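Zilstead Workshop Course, Handout 5: Sidewalk Rover, Simulator Runs

Load the Bassey street map before any wheel is fitted. The rover starts on the paved walk and must hold a straight line between curb and building. Set the speed limit to 2 and log 20 runs.
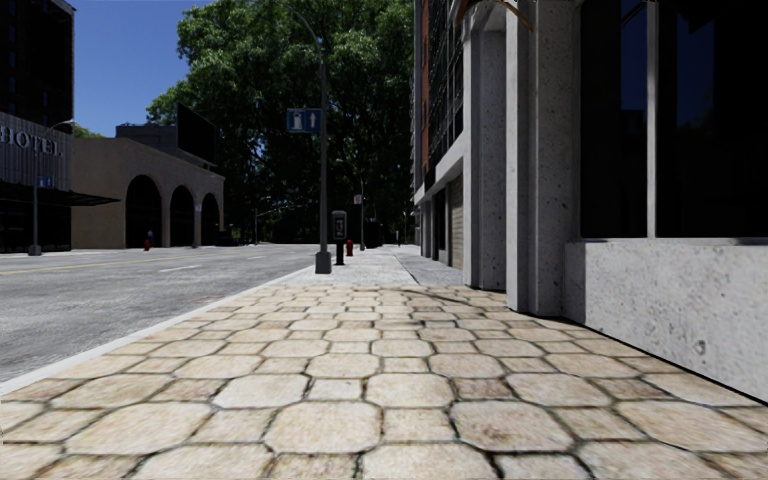 Joints between pavers feed noise into the pitch reading — filter it before tuning the steering. Change one gain at a time. Poles and hydrants count as fixed obstacles.

Bring the logs and the bare chassis to the April bench session.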